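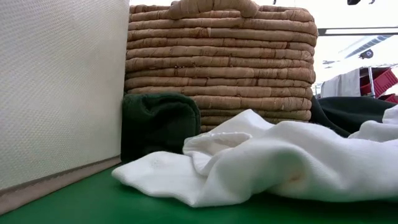 Open day at the Perovex dress factory, Oltside, 12/04/2019

I'd been looking forward to this one since I bought my first Perovex wrap dress (still going strong, pockets and all!), so my sister and I set off early and were third in the queue. There were 22 of us in the group and our guide, Chih-ming Chang, has been a pattern cutter there for years and clearly loves it.

We began in the cutting room, where they lay the jersey out in great long layers, and then went up to the sewing floor, which was louder than I'd imagined. They make 2,200 dresses a week – midis mostly, plus a few maxis for the summer – and I asked, rather cheekily, why the sleeves come up so tight. Chih-ming said the new blocks have more room in the upper arm and should be in the shops by August.

The sample sale was a bit of a scrum, but I came away with a navy tea dress in a 16 and my sister found a lovely green one. Tea and scones afterwards were included. Parking is behind the Plikard building, so bring change.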